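# Fruit Week at the Kairys Bench

Welcome back to the gallery, and thank you for being so patient with us while we got this page together! Fruit week is always a favorite around here, and this June we gave it over to one plain little job: moving fruit between a tray and a basket, over and over, so that Buleo (our learning system, for anyone new) has plenty of good examples to study.

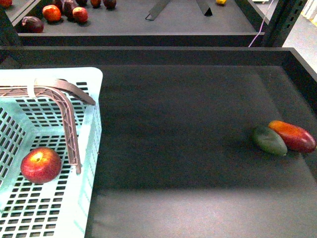 One reader, writing in after our last gallery, wondered why we don't simply record the same perfect pick a thousand times and be done with it. It's a fair thing to ask, and we did try something close to that in our first season. Buleo got very good at one apple in one spot and was quite lost when we moved it a hand's width to the left -- so now we shuffle between takes, and we keep the clumsy ones too, as long as the fruit ends up where it should.

The apple in the pale blue basket has the roomy end of the tray, with two mango-shaped fruits, one green and one going from orange-yellow to red, keeping company over on the right. We're fond of layouts like this one, with a good long stretch of bare tray to cross. More fruit sits on the second tray behind, and Buleo has to learn to leave that alone until it's asked.

For those who like to know how the days run, we record in sessions of 10 takes, with two people trading places at the controls so that no one gets too tired or too set in their ways. Every take gets a short written label the same afternoon, while it's still fresh in our minds. We finished 14 sessions this time, and six of them have already gone over to the Idomora folks for checking.

Saturday is for tidying the labels, and then the Grelivero set of bowls and cups is next on the bench. If you have a favorite kitchen thing you'd like Buleo to practice on, do write and tell us -- we read everything that comes in, even when we're slow to answer.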